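How to Update the Wi-Fi Driver on a Dimik Laptop

If your Dimik laptop keeps dropping its wireless connection, a fresh driver is the first thing to try. I love this fix! It's free, it's quick, and you don't need to open the case.

Before you start

Plug in the charger and save your work. Have 2 GB of free space on the drive. If the Wi-Fi is already dead, download the file on another computer and copy it over with a USB stick.

Step 1. Right-click the Start button and choose Device Manager.

Step 2. Open Network adapters and double-click the wireless entry. On most Dimik models it's called Yupanqui Wireless. Click the Driver tab and write down the version number.

Step 3. Go to the Dimik support page, type in your model, and pick the Wi-Fi package for your version of Windows. If the number there is higher than the one you wrote down, download it.

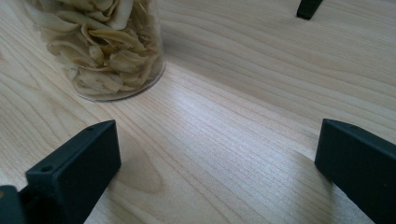
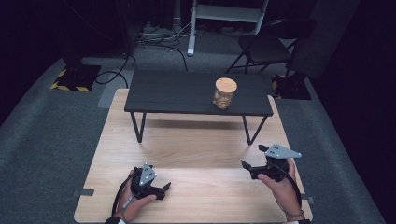
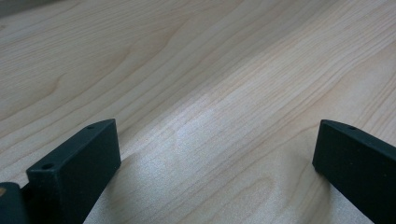 Step 4. Double-click the downloaded file and let it unpack into the folder it suggests. The installer opens by itself, so click Next, accept the license, and click Install. Set the laptop on something hard and flat while it works, and a plain wooden tabletop like the one in all three photos is perfect, so the vents on the bottom stay clear (a blanket is the worst!). The screen may flicker and the Wi-Fi icon will disappear for a bit. Leave it alone until you see Finish.

Step 5. Restart, even if Windows doesn't ask you to. Then go back to the Driver tab and check that the version number has changed.

If it still drops out

In Device Manager, open the adapter again, click Power Management, and uncheck the box that lets the computer turn off the device to save power. This one setting brought my old Dimik back to life, and I was thrilled!

If the new driver is worse than the old one, click Roll Back Driver on the Driver tab and restart. Button grayed out? Uninstall the device, restart, and run the older package from the support page.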